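About Kostance

Kostance makes small plastic things for desks: hooks, clips, trays, stands and the odd part that fits a drawer made by a company that no longer answers its phone. Malathi Ramasamy started the business in June with 7 designs and a kitchen table. The table has since been returned to the kitchen.

We like color, pink and orange most of all. A customer once wrote to ask if we had anything in "a more serious gray." We sent her a very polite reply and a pink hook.

Every new piece spends time on the marble-patterned work surface before it goes in the catalog. Pens live on the left, in the yellow holder, and small hooks tend to collect wherever there is space. The floral wallpaper was Malathi's choice and is not up for discussion.

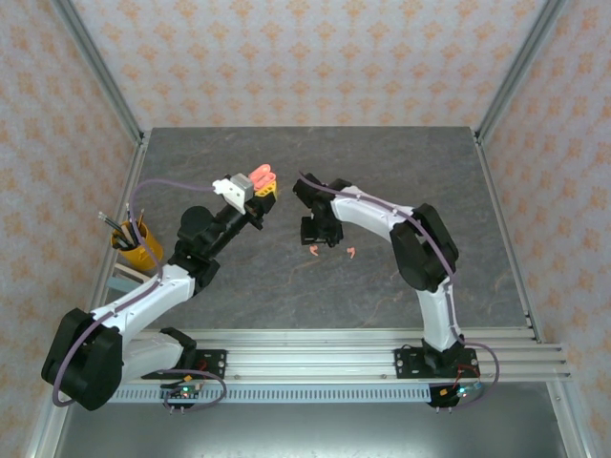
Who we are

Malathi draws the parts. Ashwin Palaniappan handles orders, returns and the naming of products, which is how we ended up selling a tray called the Pisharody. It's our best seller, so he now names everything.

What we sell

The catalog stands at 125 pieces, and three of them are discontinued every time Ashwin tidies the shelves. Spare hooks are free with any order. Please take some.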